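Gripper bench checklist – cloth handling trials, arm LA, second round

Filled in by Vilho Harju. Comments are mine unless marked. Tick means checked and happy, Q means running with a question against it, X means stop and fix.

Grippers under comparison this round: Flamico parallel jaw (smooth pads), Landeg two-finger (knurled pads), Turkley soft cup. Controller is the Rirnum unit for all three, same settings file, same arm, same wrist camera. I've wanted to do a straight side-by-side like this for ages, so the comments run a bit long in places. Skip to the ticks if you're in a hurry.

Section A – Before power on

A1. Walk the full reach of the arm and clear anything that isn't part of the trial. Tick.
Comment: Someone had left a stool inside the tape. It's back under the window bench.

A2. Floor tape visible and stuck down on all sides. Q.
Comment: Lifting at the corner nearest the door. Fine for today, but it wants a fresh strip before visitors come through in December.

A3. Emergency stop pressed, twisted out, pressed again. Arm brakes both times. Tick.

A4. Second stop on the pendant, same test. Tick.
Comment: The pendant stop feels stiffer than it used to. It still trips cleanly every time. I'd like a second person to try it and tell me whether I'm imagining things.

A5. Wrist bolts, gripper side. Torque check with the small wrench, cross pattern. Tick on all three grippers.
Comment: The Turkley adaptor plate is a beautiful bit of machining. It drops on square with no fiddling, and I had it swapped over before the kettle boiled.

A6. Tool weight and centre entered in the controller for the gripper that is fitted now. Tick.
Comment: Please don't skip this one. The Flamico and the Landeg look close in size, but the Landeg is heavier at the base and the arm sags a hair in hand-guiding mode if you leave the old numbers in. You can feel it straight away.

Section B – Cables and wrist

B1. Camera cable seated and latched. Tick.

B2. Cable wrap in good shape, no splits, no wire showing. Tick.
Comment: Ran the whole length through my fingers. No rough spots.

B3. Enough slack for full wrist rotation both ways, with no loop that can catch on a corner. Q.
Comment: There's enough slack, maybe a bit too much. At the far end of the turn the loop swings wide. I'd like to try one more tie point, halfway down the forearm.

B4. Camera view includes both fingertips and the area between them. Tick.
Comment: With the Landeg fitted you get both fingers coming up from the bottom of the picture and a clear look at whatever is between them. With the Turkley cup you mostly get cup. I moved the bracket up one hole for the Turkley and it helped, so I've marked that hole with a paint pen.

B5. Lens clean. Tick.
Comment: Lint! Every cloth trial, lint. There's a blower in the top drawer, please put it back there.

Section C – Fingers and pads

C1. Pads free of nicks, burrs and sharp edges. Run a scrap of pantyhose over each one; if it snags, it's an X. Tick on Flamico and Turkley, Q on Landeg.
Comment: The Landeg pads are knurled in a diamond pattern, so they grab the nylon a little by design. What I'm after is a proper snag, where a thread pulls. I didn't get one, but I'd like a better test for a textured pad. Ideas welcome.

C2. Finger bodies sound, no cracks at the corners of the cutouts. Tick.
Comment: The long triangular openings in the Landeg fingers are where I'd expect trouble first, so I looked at those with the loupe, both sides. There's a small white scuff near the tip of the left finger. Surface mark only, noted so the next person doesn't get a fright.

C3. Fingers close evenly and meet at the tips. Tick.

C4. Pinch force set to the cloth value and confirmed with the gauge. Tick.
Comment: All three went to 19 newtons at the gauge. The Flamico needed the most fussing to get there. The Landeg landed on it the second time.

C5. Cloth draped between the fingers hangs clear of the gripper base and cable. Check through the wrist camera as well as by eye. Q.
Comment: This is the item I most want people to take their time over. On the Landeg check the red cloth was bunched up high with one part draped down between the fingers and hanging past them, with its pointed corner over the base. The grey spiral-wrapped cable also runs behind the cloth near the left finger in that view. I'd like a rule for how far a tail may hang before we pause and regrip, and I've put a first go at one under E3. 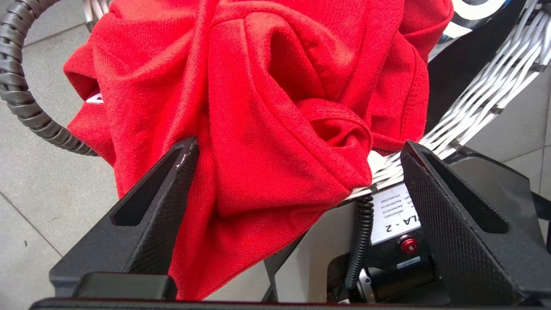 Section D – Dry cycle, no cloth

D1. Run the pick path at slow speed with a hand on the stop. Tick.

D2. Run at trial speed. Listen for anything new. Tick.
Comment: Lovely and quiet with the Landeg. The Flamico has a small click on opening that it had last round too. I've asked the supplier and will add the reply here.

D3. Open and close 55 times without a fault showing on the controller. Tick on all three.

D4. Cut the gripper signal with the fingers closed. Gripper must hold, and the controller must show the fault. Tick on Flamico and Landeg, X on Turkley.
Comment: The Turkley held, but the Rirnum controller didn't show a fault until I asked it for a status by hand. That's a setup problem on our side, I'm fairly sure, as the status line was wired to the wrong input. Rewired, tested again, and it came up right away. Changed to Tick, but I've left the X showing so the history is there.

Section E – Cloth trials

E1. Use the marked set of test cloths only. No buttons, zips or drawstrings this round. Tick.

E2. Hands stay outside the tape until the arm has stopped and the light has gone to steady. Tick.
Comment: It's very tempting to reach in and fluff the pile. Use the long stick. The stick is great.

E3. Loose cloth rule (draft). If a tail hangs lower than the gripper base, pause, lower, release and regrip. Q.
Comment: Tried this by eye with the Landeg and it worked well enough to keep going. I'd love to have the camera do it for us. A bright cloth against the black fingers is about as easy as it gets, so that's the place to start. Black socks can wait.

E4. Log each pick as held, slipped, or more than one piece. Tick.
Comment: We did 595 picks across the three grippers, and 148 of those were with the Turkley before I stopped to rewire it (see D4). The rest of the Turkley picks go on a fresh sheet so the two sets don't get mixed.

E5. Check cloths for pulled threads after each block. Tick.
Comment: One pulled thread on a thin cotton piece after the Landeg block. Thick weaves came through fine. That fits with what I'd expect from a knurled pad, and it's worth trying a lower pinch on the thin ones.

First impressions, for what they're worth

The Landeg is the one I kept wanting to go back to. It bites into folds and hems that the smooth Flamico pads slide off, and it does it at the same force. The Flamico is kinder to thin cloth and much easier to wipe down. The Turkley surprised me on flat single layers, where the other two have to scrunch before they get hold of anything, and I really want to see it again with the wiring sorted.

Section F – Shutdown

F1. Open fingers, remove cloth, park the arm low. Tick.

F2. Power off at the controller, then at the wall. Tick.

F3. Grippers not in use back in their foam, pads up. Tick.
Comment: The foam for the Landeg is cut a touch too tight at the fingertips. Ease it in from the base end, don't push on the tips.

F4. Open items copied to the board. Tick.

Open items
A2 – new floor tape at the door corner
A4 – second opinion on the pendant stop
B3 – extra tie point on the forearm
C1 – better snag test for textured pads
C5 and E3 – agree on the loose cloth rule, then try it with the camera
D2 – supplier reply on the Flamico click
E5 – thin cotton at lower pinch, Landeg only

Signed off for the next block with the Qs as listed.
V. Harju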